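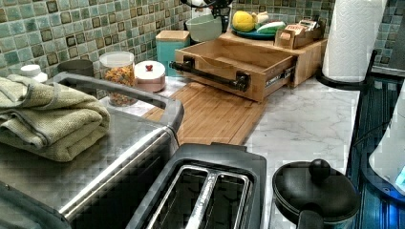 Farah Yusof wrote in to ask whether green tiles don't get a bit much once you've lived with them through a winter, and would I choose them again? Yes, Farah, in a heartbeat! I've had mine through two winters now and I still come down at six in the morning, put the light on and feel pleased. On a grey December day they look more like the sea than anything else, and when the sun comes round in the afternoon the grey ones go soft and the teal ones wake up. I thought I'd be tired of them by the first spring and I had a tin of white tile paint in the shed just in case. It went to my brother for his bathroom.

So this is the kitchen page at last. Several of you have been asking since the hallway one went up, and I kept putting it off until the corner by the cooker was finished, and then it wasn't finished, and then I decided that a kitchen isn't ever finished and I should just get on with it. We're in Kedville, in the top half of an old house, and the kitchen is long and thin with one good stretch of worktop. Everything we use daily has to live on it. I've stopped fighting that. It's a busy counter and I love it.

The tiles

Small squares, mottled, all slightly different, with a darker brown-green edge to each one. They came from Nasetti, who do end-of-line mosaic out of a unit behind the station, and I bought the last of that batch. You could have up to 800 and I took the lot — I'm glad I did, because my measuring was terrible. A few are still in a shoebox under the stairs for repairs.

If you're thinking of doing something similar, lay them out dry on the floor first and shuffle them about. Ours were packed with all the greens together and all the greys together, and put up straight from the box they'd have made stripes. It took me a whole evening, with the radio on and a cat walking through it, and it was one of the nicest evenings of the entire job. Wipe them down with plain warm water and a drop of washing-up liquid. I tried a spray once and it left a bloom that took ages to shift.

The worktop

White with grey veining, a marble pattern, and it was here when we moved in. I wanted to rip it out! The plan was for oak, and I'd even had a price from Rovik, who fitted the shelves in the hallway, and then the boiler packed up and that was the end of the oak. Once the tiles were in I came round to it completely. All that colour needs something pale and plain in front of it, and the grey in the veining picks up the grey in the mosaic as if somebody had meant it.

Toast and warm things

The black two-slot toaster gets more use than anything else we own. I did look at coloured ones (there's a lovely mint green about) and decided there was quite enough green going on. Black looks sharp against the white and it's easy to wipe. Crumb tray out every week, or every week in theory.

Next to it is the big stainless steel one, the bossy neighbour. I know it takes up a lot of space. I gave up a chopping spot for it and do most of my chopping on the table now, which has better light anyway. The brushed top catches the afternoon sun, and it also catches every fingerprint going. A barely damp cloth, then a dry one, always along the grain.

Towels

Pale sage with a darker green band, from Osman in the market hall, and they're the kind of terry that gets better with washing. I went for 3 and came home with more, as usual. They've been perching on the steel top while I work out where a towel shelf could go, and they'll move before any cooking gets done. My current idea is a narrow rail at the end of the run, at hip height. If anyone has fitted one into a wall that crumbles when you look at it, please tell me what fixings you used.

Jars and canisters

My favourite part of the whole kitchen! I've never bought a matching set and I don't think I ever will. The square teal canister with the light wooden lid was a birthday present and started the whole thing off, well before the tiles. The round white one with the pinkish band and the little red knob was from a church sale, and I nearly left it behind as it went with nothing. It still goes with nothing, and it makes me smile every time I lift the lid. Then a plain dark grey one to calm everybody down.

I do think you want one clear jar in among the solid ones, with something bright inside. Orange, yellow and red against those greens is such a cheerful thing to have in the corner of your eye while the kettle's on. Try to keep your jars at different heights, too, and let them overlap a bit. I had mine in a neat row for a month and it looked like a chemist's.

The bamboo box

A low box on a worktop is the handiest thing. It lifts the plate up where you can see it, so the lemon gets used while it's still a good lemon and the green veg doesn't disappear to the back of the fridge for a fortnight. I used to keep fruit in a deep bowl and there was always something dreadful at the bottom. A flat plate has cured that. Mine's teal, naturally.

The packets with the red and white labels have their own little wooden holder at the end, so visitors can help themselves without opening every cupboard. The pale green mixing bowl stays out as well. It's heavy, and if I put it away I bake less, it's as simple as that.

Still to do

A proper light under the shelf. The towel rail, see above. The strip of bare wall by the window, where I ran out of courage with the tile cutter and which I now plan to paint a very dark green, possibly over the holidays if the house is quiet. Rovik are coming back to look at the cupboard door that swings open by itself.

Keep the questions coming, I read all of them, and if you've got a green kitchen of your own I would dearly love to see it. The pantry is next, once I've found the floor.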